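Podatix Tabletop Bench — simulated demonstration pack

Home > Learning systems > Demonstration packs > Tabletop Bench

In stock as a download. Last updated 2024-02-07.

Teaching an arm to do something useful on a table takes a great many examples, and anyone who has spent a winter collecting them by hand will know how quickly the enthusiasm goes out of it. You set the objects down, you guide the arm, you save the run, you put everything back, and by the middle of the afternoon you have fewer runs than you hoped for and a stiff neck. The Tabletop Bench pack was put together for people in exactly that position. It gives you a simulated room, an arm on a work surface, a set of objects to be reached, pushed and moved, and a good stock of recorded demonstrations to begin with, so that you can start training this week and add your own examples as you go along.

The pack grew out of the recording tools we made for the Vincze bench, which some of our older customers will remember fondly (and a few of them are still using, which pleases us no end). Those tools were sturdy but rather plain. Every run happened on the same bare table in the same even light, and the systems trained on it tended to lose their way as soon as somebody moved a lamp. For Tabletop Bench we began again with the rooms themselves. Light comes in from different sides, shadows fall across the surface in patches and strips, the whole room can be turned to a new angle, and the viewpoint can be lifted right up so that you look down over the walls at the work below.

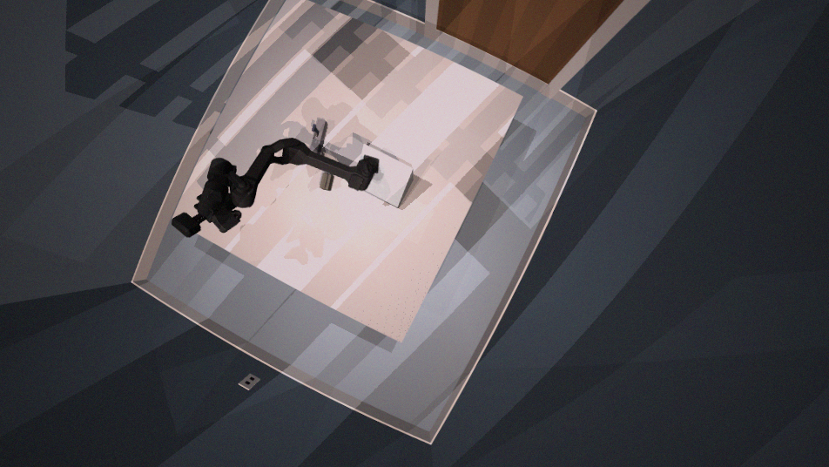

Tabletop Bench seen from above, with the arm reaching across to the white box.

Each demonstration is saved as a complete run, from the moment the arm leaves its rest position to the moment the operator marks the task as finished. You get the joint positions, the commands sent, the rendered views and a short written instruction in plain English, all sharing one clock. We do keep the failed attempts — they are filed in their own folder and clearly marked — and we would gently encourage you to have a look at them before leaving them out. Several customers have told us they learned more about their own set-up from an hour with that folder than from the successful runs.

What you receive

The full pack contains 2,470 recorded demonstrations, ready to load. If you would like to try things out first, the starter pack has 100 of them and uses the same file layout, so nothing you write for it will need changing later on. Both packs come with the room files, the Momusetti recorder for making your own runs, and the printed-style handbook as a document you can keep open beside you.

Recording your own examples

You can drive the arm with a keyboard, a games controller or any of the hand controllers listed in the handbook. Most people settle on a games controller after trying the others. Before each run the recorder can shuffle the position of the objects, the direction of the light and the angle of the room, or you can hold any of these still if you are after something particular. We suggest starting with small changes and making them larger once your operators have found their feet. A short practice run that isn't saved does wonders for everybody's patience.

When a run is done, the recorder plays it back at double speed and asks whether to keep it. Please do watch the playback. It is tempting to press the button and carry on, especially late in the day, but a handful of careless runs can teach a system some very odd habits, and they are tiresome to find afterwards.

What you will need

A desktop computer with a separate graphics card and 2 free USB ports, one for the controller and one for the licence key. The recorder runs quite happily without a network connection once it has been set up.

Licences and delivery

One licence covers a single working group, with as many trained systems as you care to make from it. The download link arrives by email and the licence key follows by post. Groups who expect to record more than 1,000 runs of their own may like to ask about the Drokness storage add-on, which keeps the views in a smaller form and makes searching through them a good deal quicker.

Coming in April

The next update brings a longer list of supported hand controllers and a tidier way of joining two collections together. It will be free to everyone who holds a current licence, and your existing recordings will open in it without being converted.

Related items: Momusetti recorder (on its own) | Drokness storage add-on | Spare licence key | Tabletop Bench handbook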